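Drerkance table oil, after a winter of using it

I should start by saying that I came to this oil by way of a quarrel. My sister-in-law, Chae-won, had been on at me for years about the state of our dining table, which my husband's parents gave us when we married and which has since had two children, several cats and one very unfortunate fondue set put through it. She wanted us to have it sprayed with lacquer. I couldn't bear the idea of that hard shiny skin, so I said I'd do it myself with oil, and having said so in front of everybody at Sunday lunch I then had to get on with it.

So, the oil. Drerkance make three that I know of, a clear, a mid and a dark, and I bought the dark in the 700 ml tin from Fosolia, the little ironmonger's by the bus station. It cost a bit more than the big-name one next to it on the shelf. The tin is a nice squat shape with a proper screw lid (I have lost more finishing products to those press-down lids than I care to remember) and the instructions are printed in a size that I could read without going back upstairs for my glasses.

Preparation took far longer than the oiling. I used 80 grit to get the old varnish off, which was a filthy job and took most of a weekend with the back door propped open, then worked my way up to 200 or thereabouts until it felt like the inside of a wrist. The instructions tell you to wipe down with a cloth barely damp with white spirit and leave it an hour. I left it overnight because we were going out.

The first coat goes on like a dream. It's thin, thinner than I'd expected, and it runs, so do put newspaper on the floor and don't wear your good slippers. I poured a small puddle in the middle and pushed it outwards with an old pillowcase, following the grain, and the colour came up so quickly that I shouted for my husband to come and look. He said it looked like gravy. I took that kindly! You leave it 15 minutes and then wipe off everything that hasn't sunk in, and you really must be strict with yourself here, as the bit I missed near one corner stayed tacky for the best part of a fortnight and collected cat hair until I rubbed it back and did it again.

I gave it 2 coats in January and a third, lighter one a few weeks afterwards. The tin says two is enough. My table was terribly thirsty and I think an old one probably wants three, but a newer piece might well be fine. I still have nearly half the tin left, and that's with the table, both leaves and a footstool I did on a whim.

Now the smell. It isn't dreadful, a sort of linseed and orange peel smell, and I quite liked it on the first day. By the fourth day I was less keen, and Chae-won, who came round with soup, said it was like eating inside a cricket bat. It had gone completely by the end of the second week. If you have a room you can shut off then I'd do it in there, or wait for weather when you can have the windows open.

How has it worn? Well, we eat at it three times a day and there's homework at one end and my sewing machine at the other. Water beads up and wipes off. Red wine, left for an evening under a glass that I didn't spot, made a faint ring that I rubbed out with a dab more oil. Hot dishes are another matter, and I got a pale patch from a casserole that I've improved but not quite cured, so keep your mats out. The finish is soft and low, with no glare from the lamp, and it stays dark and brown without going red, which was my great worry.
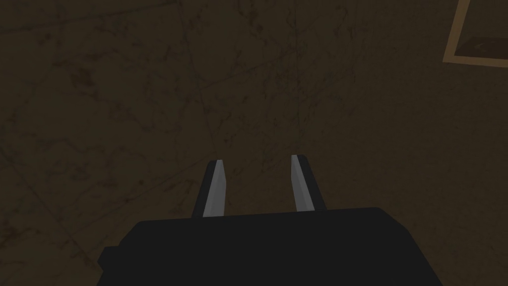 A robot gripper above a dark brown surface.

I did try the Indirau wax on one of the leaves to compare, as my neighbour Bo-ram Wang swears by it and kindly lent me what was left of hers. It's lovely stuff to put on and smells of honey, and it buffs to more of a gleam than the oil does. But it marked the first time someone put a cold glass on it, and in the end I took it off again and oiled that leaf to match the other. Bo-ram uses it on her bookcases, where I'm sure it's perfect. I've also had the Ryu oil recommended to me twice now, but Fosolia don't stock it and I've not got round to sending off for any.

One warning, and please do take it seriously: spread your oily rags out flat outside to dry, or soak them in a bucket of water, before you put them in the bin. Rags with this sort of oil in them can heat up all on their own when they're bunched up. It's on the back of the tin but in the smallest print of the lot, and I do think they might have put it on the front.

I'd buy it again, and I'll be doing the sideboard next once the evenings are lighter. Four stars out of five, with the one knocked off for the smell and the hot dishes between them. Chae-won still says I should have had it sprayed.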